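Konditor/in oder Bäcker/in für die Saisonproduktion gesucht (m/w/d)

Die Backstube Tavares in Banau sucht ab sofort Verstärkung für das Weihnachtsgebäck. Die Stelle ist zunächst bis Ende Januar befristet, eine Übernahme in die Tagesproduktion ist möglich.

Wir backen Stollen, Lebkuchen, Früchtebrot und Springerle, alles von Hand aufgearbeitet. Im November stellen wir auf zwei Schichten um. In der Hauptsaison verlassen täglich fast 289 Stollen das Haus, ein Teil davon geht an die Markthalle in Kilach.

Ihre Aufgaben:
- Vorteige und Hefeteige ansetzen und führen
- Trockenfrüchte einweichen, Mandeln und Orangeat abwiegen
- Stollen formen, backen, buttern und zuckern
- Lebkuchen glasieren und verpacken
- Arbeitsplatz und Maschinen nach Schichtende reinigen

Was Sie mitbringen:
- abgeschlossene Ausbildung als Konditor/in oder Bäcker/in, alternativ mehrere Jahre Praxis in einer Backstube
- Bescheinigung nach Infektionsschutzgesetz (kann nachgereicht werden)
- Deutschkenntnisse, die zum Lesen von Rezepturen und Allergenlisten reichen
- Bereitschaft zur Frühschicht ab 4 Uhr

Wir zahlen nach Tarif, dazu Nachtzuschläge und einen Zuschuss zur Monatskarte. Arbeitskleidung wird gestellt und gewaschen. Teilzeit ab 60 Prozent ist möglich, auch nur in der Spätschicht. Montag ist für alle frei.

Die Einarbeitung übernimmt Seul-gi Moon, die bei uns die Stollenlinie leitet. Vor der Zusage vereinbaren wir einen bezahlten Probetag. Wer mag, bringt dazu ein eigenes Gebäck mit, Pflicht ist es nicht.

Bewerbungen mit kurzem Lebenslauf bitte an Mohammed-Awal Tsikata, Backstube Tavares, Banau, oder persönlich im Laden abgeben. Ein Anschreiben brauchen wir nicht.

194 Mal geteilt | 4 Kommentare

Weitere Stellen und Meldungen
Verkäufer/in für den Marktstand in Kilach
Aushilfe Verpackung, auch für Studierende
Ausbildungsplatz Konditorei: noch zwei Plätze frei
Neue Öffnungszeiten im Advent

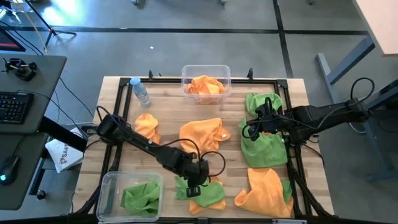

Fahrtkosten zum Probetag erstatten wir gegen Vorlage der Fahrkarte. Unterlagen auf Papier schicken wir nur zurück, wenn ein frankierter Umschlag beiliegt.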